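## Enseñar a mano: primeras semanas con el puesto de demostración

*26 de julio de 2024*

El grupo de manipulación de Heltia tiene desde abril un puesto dedicado a grabar demostraciones. El trabajo lo coordina Ohemaa Tetteh, y Wiebke Stöcker lleva la parte de datos y entrenamiento. Como varios equipos han preguntado en qué consiste y si pueden traer sus propias tareas, resumimos cómo se trabaja y qué se ha aprendido hasta ahora.

La idea es conocida. En lugar de programar cada trayectoria, una persona realiza la tarea con el brazo y el sistema registra posiciones, apertura de la pinza e imagen de la cámara de muñeca. Con un número suficiente de repeticiones se entrena una política que después intenta hacer lo mismo sin ayuda. Hay dos maneras de demostrar. En la primera, el operador sujeta el brazo y lo guía directamente. En la segunda lo maneja a distancia con el mando Tuller, sentado frente a un monitor, y trabaja casi siempre con lo que ve la cámara de muñeca.

Empezamos con la guía manual, que se aprende en una mañana y resulta cómoda para movimientos amplios. El inconveniente son las manos: entran en la imagen, tapan piezas y la política acaba viéndolas en todos los episodios. Desde junio casi todo se graba con control remoto. Es más lento al principio. A los operadores nuevos les cuesta sobre todo juzgar la altura, y bajan la pinza con mucha cautela en los últimos centímetros. Esa cautela también se aprende, de modo que los primeros episodios de cada persona se guardan aparte y no entran en el entrenamiento.

La tarea de referencia consiste en acercarse a un objeto pequeño, cogerlo y dejarlo en otro punto de la mesa. Para ella se han grabado 300 demostraciones. Wiebke descartó 70 en la revisión, casi todas por pausas largas a mitad del recorrido o porque el operador había corregido el agarre varias veces seguidas. Las correcciones en sí no molestan, e incluso conviene conservar unas cuantas para que la política sepa recuperarse. Lo que estropea el conjunto son los titubeos sin motivo claro, con la pinza parada en el aire mientras la persona decide por dónde entrar.

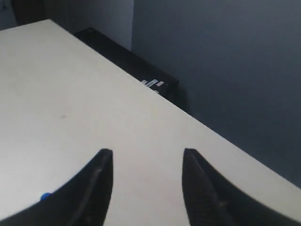
También hubo que ponerse de acuerdo en cómo empieza y cómo acaba un episodio. Al principio cada operador tenía su costumbre: unos arrancaban la grabación con el brazo ya en movimiento y otros esperaban unos segundos. Ahora todos parten de la misma postura, con la pinza abierta, y pulsan el pedal antes de mover nada. El episodio se cierra cuando el objeto está suelto y el brazo se ha retirado. Si algo sale mal, se marca como fallido con el segundo botón del mando y se sigue con el siguiente. No hay que borrar nada sobre la marcha.

Las posiciones de partida del objeto se sortean. Parece un detalle menor, pero en las primeras tandas la gente lo dejaba siempre cerca del mismo sitio, a una distancia cómoda, y la política resultante fallaba en cuanto se le pedía ir más lejos. El programa de Lirgate que usamos para las sesiones indica ahora en pantalla dónde colocarlo antes de cada intento.

Otra lección tiene que ver con la duración. Ohemaa ha limitado los turnos de mando a dos horas, con un descanso en medio. En los registros se nota el cansancio: los movimientos se vuelven bruscos y el cierre de la pinza se adelanta. Un operador descansado produce menos episodios descartados, y eso compensa de sobra el tiempo que se pierde en los relevos.

Hay ocho personas formadas en el mando. Las variantes de la tarea con dos objetos están a medio grabar y se retomarán después del verano. La tarea propuesta por el equipo de Wilczyńska, que pide introducir una pieza en un alojamiento estrecho, queda pendiente de decidir si se demuestra con el mando o guiando el brazo. Con el mando actual falta sensación de contacto, y las pruebas iniciales no han sido buenas.

Quien quiera proponer una tarea puede escribir a Ohemaa con una descripción breve, las medidas de los objetos y lo que se considera un resultado correcto. Este último punto es el que más suele faltar en las peticiones. Para recibir formación como operador no hace falta experiencia previa con robots; basta con reservar una mañana y contar con una segunda sesión corta de prácticas. El calendario de turnos está en la página interna del grupo, y las instrucciones de arranque y parada se encuentran en la carpeta del puesto.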